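Esperanza Castellanos
November 26, 2019

Print | E-mail | 14 shares

OK, robot teaching thread! I've spent two weeks at the Tredon bench showing an arm how to put memory into a desktop computer and I have so much to tell you all.

We do it two ways. By hand first: you put the arm in its loose mode, grab it by the wrist and walk it through the move. It's heavier than you'd think, but you feel everything.

Then by remote control. I hold a small copy of the arm (we call ours Lục, long story) and whatever my wrist does, the big one does. The first time it followed me I yelled out loud!

Hand guiding is lovely for the long reach over to the case. For the last little bit I like the remote way so much more – my own arms stay out of the cameras and the recordings come out cleaner.

Biggest lesson so far: slow down BEFORE the slot, not at it. My July recordings are full of me rushing in and then wiggling around. Guess what the robot learned? Rushing in and wiggling around.

Also, keep your pauses short. If you stop to think, it learns to stop and think. I plan the whole move in my head now and then go.

We're at 1,920 demos and the goal is 2,000. So close!! Today is all memory slots on the old Dell, lid off, coming in from straight overhead.

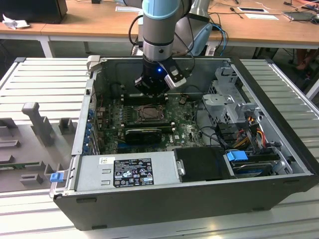 Bidmont asked whether I throw out the bad tries, and said their team at Warbridge keeps any where the person fumbles and then recovers. I'm with them! Those fixes are gold – the arm has to see what getting unstuck looks like.

Next up is teaching it to close the clips at the ends of the slot. Wish my thumbs luck.

Comments (2)

pixelhen: Does your wrist get sore with the remote one? Mine did after a day.

marlow_t: More on the hand guiding please!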